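Paint Color and Glare in Small Reading Rooms
Student project report, Interior Environments II
Horácio Garcia
Submitted 22nd August

1. Background

The Bodmont branch library has a reading room on its north side that was repainted in May. The old walls were cream. The new ones are a bright white chosen by the town because it was already in stock for the corridors. Soon after the work was finished, several regular readers told the desk that the room felt harsh in the afternoon and that they had moved to the tables near the stacks. I took this as the subject of my project and asked whether a darker or less shiny wall finish would make the room easier to read in.

The room has one long window, two rows of ceiling lights and a side wall that faces most of the chairs. I worked only on the side wall. The ceiling, floor and furniture were left alone.

2. What glare means in this report

Glare is used in two senses. The first is direct glare, where a reader sees the lamp or the window itself. The second is reflected glare, where a surface sends the light on to the reader. Moving a chair will often fix the first kind. The second kind depends on the finish of the surface, its color, and the angle between the light, the surface and the eye. 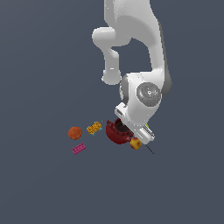
Gloss and lightness are often mixed up, and I mixed them up myself in my first plan. A light wall sends back a lot of light, but if it is matte it sends it in all directions and no single spot looks much brighter than the rest. A glossy surface keeps more of the light together, so the eye finds highlights on it. Background matters as well. The white arm in the rendering is smooth and glossy, and it stands out strongly because everything behind it is one flat slate gray. The same white in front of a white wall would have much softer edges. Readers in Bodmont have the opposite case, with white pages held up in front of a white wall, and two of them said that they lost the edge of the page when they looked up.

3. Method

I painted four boards, each large enough to fill the view of a seated reader. The colors were the present bright white, the old cream, a pale gray and a slate gray. Half of each board was finished in eggshell and half in matte. The paint was Hisska interior, bought in small tins from the hardware store on the square.

The boards were stood against the side wall one at a time. I measured the light on the table with a Nomura handheld meter borrowed from the department. The reading on the table before any board was put up was 446 lux. I had planned to work at 400 lux, but the ceiling lights can only be switched by row, and with one row off the reading dropped to 300 lux. I decided to test at both of the levels the room could give and to drop the planned one.

Readers were asked to read two pages of a magazine, look up at the board, and read one page more. They then marked a form with three questions on comfort, ease of finding their place again, and whether they would choose to sit there. I collected 46 forms. Some people filled in more than one, for different boards, so the forms do not stand for the same number of people.

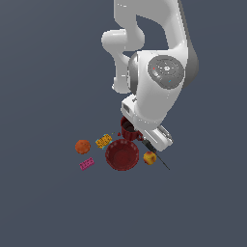 The order of the boards was changed from one session to the next, so that the slate gray did not always come last when people were tired. I did not tell readers which half of a board was matte. Several of them guessed anyway by tilting their heads, and I made a note on those forms.

4. Results

The matte halves were preferred on all four boards. The difference was largest for bright white and smallest for slate gray. Among the matte finishes, pale gray had the best marks for comfort and cream was close behind it. Slate gray did well for finding the place on the page again, but fewer readers said they would choose to sit facing it. Written comments called it gloomy, and one said it was like a school blackboard.

With one row of lights off, the marks for bright white improved and the marks for slate gray fell. Cream and pale gray hardly changed.

5. Problems

The weather was the main problem. On cloudy afternoons the window added very little, and on clear ones it added a lot, and I had no blind to even it out. The forms were also short. A question about headaches would have been useful, as this came up in conversation and I had nowhere to record it.

I also tried to get a gloss figure for each finish from the Ninton paint laboratory, but the boards were too large for their holder and I had not kept any small samples.

6. Recommendation

I recommend that the side wall be repainted in matte pale gray at the next round of maintenance. If the town prefers to keep the white, a matte white would be an improvement over the present finish. The wall around the window should be tested separately, using small sample cards cut from the same boards.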